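From: Anum Cheema
To: home-machines list
Date: 2026-08-25
Subject: Re: [home-machines] So can they do the fridge yet?

Samina Swati wrote:
> Plendale says its machine will handle "everyday kitchen upkeep" by
> February. Has anyone on this list seen one tidy a fridge? Any fridge?
> I have 600 dollars set aside and a shelf of old mustard.

Samina,

Keep the 600 dollars. Eat the mustard.

I do think fridges are a fair test, and a meaner one than folding towels. You have a door that wants to swing, a dark box behind it, and small things pushed to the back where your own arm hides them from you. People manage this half asleep. Try it with two fingers per hand and you start to respect your thumbs.

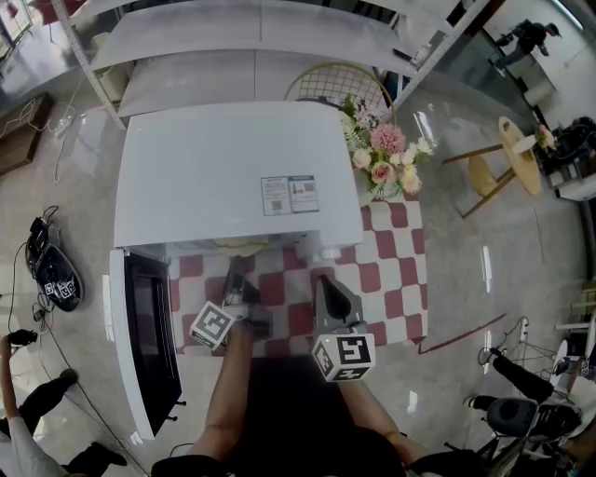 Mini fridge, door open, a few small white items at the back right. Hand-held grippers, human arms.

The Clutix folks like to quote 100 tries per chore as plenty. Dogar had 409 on one door and still wouldn't let me bring my own yogurt. My rule is that I'll believe it when the thing works on a fridge it hasn't met, with a jar lying on its side and something sticky under the jar.

Shop floors are ahead of us, I grant you. Plostar's arm loads 40 trays before lunch and doesn't complain, but every tray is the same tray.

Wiping the shelf is a separate thread. Please don't start it until I'm back.

Anum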